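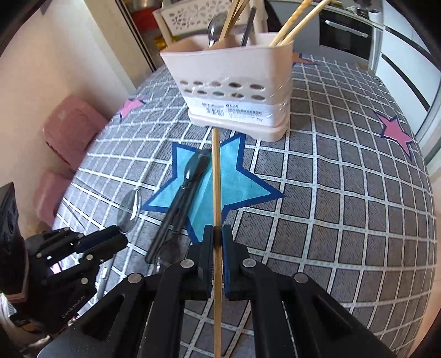
Grippers at work beside a cutlery caddy.

PLEVBERG, Oct 8, 2019 – Canteen staff at Baloyi want proof before grippers take over the sorting of cutlery, their staff group said today.

The firm began a trial in July with its supplier, Temov. Managers say it will spare 64 kitchen workers a dull job. The group is not convinced.

"We were told it would free up our time," said Archana Rastogi, who speaks for the group. "Free it up for what? I have asked twice and had no answer in writing."

Chrysoula Gkikas, operations head at Baloyi, said no posts would go during the nine-month trial. She would not say what happens after that.

The group wants error rates and shift plans published before any contract is signed.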